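Wrist Camera and Head Camera Fusion for Shelf and Surface Detection in Simulation
Project report, robotics software course, Eltuvbridge

1. Goal

The project was to write a perception node for a two-armed robot in the Vudomport simulator. The node should find flat surfaces in a room, estimate their height and edges, and pass them to the planner as places where an object can be set down. The planner, Pinard, was given to us by the course and I did not change it.

I started with the wrist view. With the fingers open and nothing between them, a plain mustard surface fills almost all of the background. There is no texture on it to match between one view and the next, so my first version, which tracked image features, had very little to work with.

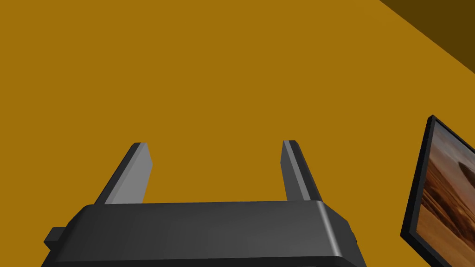
Krystyna Adamczyk

2. Method

The second version dropped feature tracking and used the simulated depth channel. Each depth image is turned into a point cloud, moved into the robot base frame with the joint angles, and split into planes with RANSAC. Planes smaller than a set area are thrown out. The gripper housing and fingers are masked first using the robot model. I left this step out at the start and the node kept reporting the top of the housing as a shelf.

The node keeps a list of planes and merges a new one into an old one if the normals and the offsets are close enough. Head camera planes and wrist camera planes go into the same list. The head camera gives the rough layout of the room and the wrist camera gives better edges.

Timing was a problem. The joint angles and the images come in on separate topics, and if the arm was moving, the cloud ended up in the wrong place. I added a buffer that interpolates the joint angles to the image time stamp. The buffer holds up to 18 messages. Older ones are dropped.

3. Test setup

All runs used the Abdella room, which has a wooden floor, a window, an orange-yellow wall and a low chest of drawers with a white top. I placed the robot at 4 start poses and ran the same arm motion from each. In total I logged 3206 depth images. Of these, 745 were from the head camera and the rest were from the wrists.

The hardest case was the chest of drawers when the left gripper was at its front edge. From the head camera the robot's own body covers the bottom center of the view.
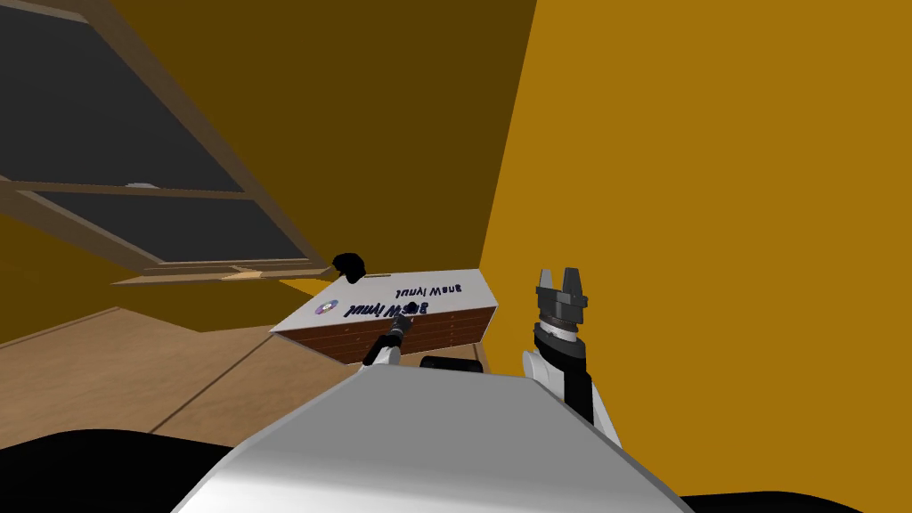
With the mask on, the chest top came out as one plane from all start poses. With the mask off it was split in two from one pose, and the planner then treated the smaller part as a separate surface and refused to use it. The lettering on the top made no difference, as the node does not use color.

The window sill was less reliable. It is thin, and the area limit removed it in many of the images. Lowering the limit brought it back but also let in pieces of the drawer fronts. I kept the higher limit.

4. Open problems

The mask is slightly larger than the real gripper model, so points close to the fingers are lost. This matters most when the gripper is near an edge, where the planner needs those points. Merging also depends on the order in which planes arrive, and I have not fixed this. The node has only been run in simulation, with no noise added to the depth channel. The configuration files and the launch script are in the project folder, together with the logs from the last set of runs.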